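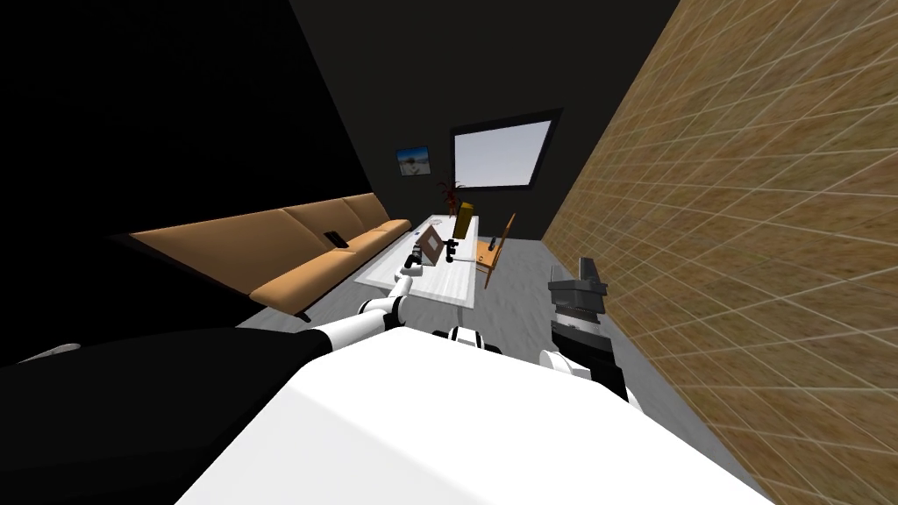
Product descriptions in online stores are the subject of our project, and the question was whether customers of a home goods store prefer a short text or a long one. Most stores write one text and use it for every item of the same group. A low white coffee table, like the one the two arms are reaching toward, can be described in one line or in a whole page, and both versions exist in the market. We wanted to know which version helps the customer to decide, and which one only makes the page heavier.

Home Courses Student Projects Library Contact
Print this page
E-mail this page

Background

The work was done together with Urnimik, an online store which sells furniture and lamps. The store has more than 500 product pages. Many of the texts were copied from the suppliers, and the style is different from page to page. Some texts give only the size and the color. Others tell a long story about cozy evenings, but the customer must search for the height of the legs. The owners had the feeling that people left the page too early, but they had never asked them.

Method

We wrote two new texts for each item in the living room group. The short text had the measurements, the material and the care instructions. The long text had the same facts and also two paragraphs about how the item can be used at home. The photos, the price and the delivery information stayed the same. The pages were shown in turn with the tool Plalar, so that a returning customer always saw the same version.

In July we sent a questionnaire by e-mail to 606 customers who had visited at least one of these pages. We received 199 completed answers. The questionnaire had six questions with a scale and one open field, and 71 people wrote something in the open field. We read all these comments twice and sorted them by topic. When the two of us who were sorting did not agree, the third member of the group decided.

Results

The short text received better marks for the question "I found quickly what I needed." The long text received better marks for "I trust this store." We did not expect this difference to be so clear. For the question about the wish to buy, both versions were nearly equal, and we do not want to make a conclusion from it.

The open comments were more useful to us than the scales. Many customers wrote that they read the measurements first and come back to the text later, often on another device. Several people complained that the measurements were in the middle of a sentence. This was a mistake in our own long version — we had put the facts inside the story to make it sound natural.
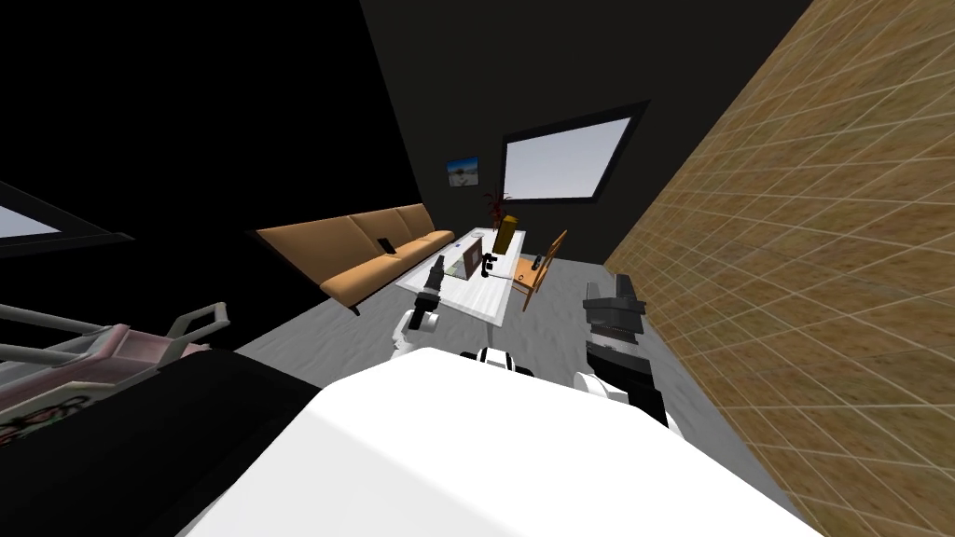 Vija Kairys remarked after our presentation that we had tested two things at the same time, the length of the text and the place of the facts. She asked how we can know that the customers disliked the long text itself, when maybe they only disliked searching for the numbers. We think this is correct. A third version, with a table of facts on top and the long text under it, would have answered her question, but we had no time to prepare it before the end of the term.

Limits of the study

Only customers who agreed to receive e-mail from the store could take part. These people probably know the store already, so their trust may be higher than the trust of a new visitor. We also did not look at the sales, as Urnimik could not share them with us.

Recommendations for the store

Put the measurements at the beginning of the page, always in the same order. Keep the longer text for the larger furniture, where the customer thinks for several days. For small lamps and cushions the short text is enough. The supplier texts should be replaced step by step, starting with the pages that have the most visitors.

Comments

Birutė Jõgi: Did you check if the people on a phone saw the whole long text, or was it hidden behind a "read more" button? In many store templates it is hidden, and then the test is not the same for everybody.

Project group: On the phone both versions were fully open. We should have written it in the method part, thank you.

Guest: I would like to see the six questions. Can you add them at the end of the report?

Project group: Yes, we will add them as an appendix after the grading.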